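Projects > Student Reports > Two-Arm Kitchen Simulation
Last updated: 15 August 2018

Unwanted gripper opening during the board task

Group: Zuleica Figueiredo, Kasun Amarasinghe, Cauã Bezerra
Supervisor: Trinidad Gallardo

4. The fault

In January our controller passed the short tests, and we believed that the grasping part was finished. When we started the longer runs on the Clallow server, a new problem came. In some runs the right gripper opened by itself while it was holding the food item, and the item dropped on the board or rolled to the table. No error was written in the log. The simulator continued as if the command was normal.

We made 898 runs with the same start positions. The gripper opened without a reason in eight of them. This is a small number, but on a real machine the same fault could drop a hot or heavy object near a person, so our supervisor asked us to treat it as a safety matter.

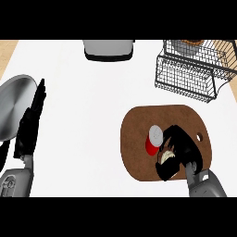
Figure 5. Simulated table with the right gripper at the cutting board, next to the red can.

First we suspected the friction values. Kasun increased them for the fingers and for the food model, but the fault stayed. Then we looked at the contact between the fingers and the red can, which is a narrow place to work. We removed the can from the model and repeated the runs. The gripper still opened, so the can was not the cause.

5. The cause

Cauã found the answer in the message buffer. Our program keeps the commands for both arms in one buffer of 4,000 entries. When the buffer is full, it starts again from the beginning. If the right arm reads at this moment, it can receive an old entry, and the old entry is sometimes the "open" command from the start of the run. The short tests never filled the buffer – for this reason we did not see the fault earlier.

6. Correction and open points

We gave each arm its own buffer and added a time stamp to every command. A command that is too old is now refused, and the gripper keeps its last force. After this change we repeated all the runs and the gripper did not open by itself.

One point is still open. If many commands are refused one after another, the arm should stop and give a warning, and at present it only waits. Zuleica is writing this part now.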